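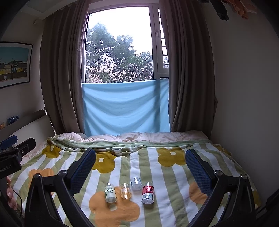

It was the easiest clear-out they had ever done, one Skutport resident told the organisers at the final weigh-in, and a good many neighbours seem to agree! The town's winter bottle drive closed on January 25, 2025 with 300 households signed up, far more than anyone had dared hope for when the first leaflets went through doors.

The idea is wonderfully simple. Each household keeps its empty plastic bottles and tubs for a fortnight, wherever there's space for them, and then brings the lot to the old ferry hall on Brura Street. Labels can stay on. Lids can stay on too, which pleased a lot of people (the last scheme wanted them off and in a separate bag). Drinks bottles, shampoo bottles, food pots, all of it goes into the same cage.

From there the load travels to the Kratochvíl sorting works at Steltmont, where it is washed, shredded and turned into flakes. The works reports that 97 per cent of what came in from Skutport could be used, and the staff were so pleased with it that they sent a box of buns back with the empty lorry.

Part of the flake will return to town as garden edging and 2 long benches for the harbour path. The benches should be in place by June, in time for the rowing weekend, and local children have been asked to choose the colour. Bright yellow is well ahead so far!

A second drive is already being planned, this time with a collection point up the hill as well, for the 90 homes that are a long walk from the ferry hall. Sign-up sheets are at the library desk and in the bakery window.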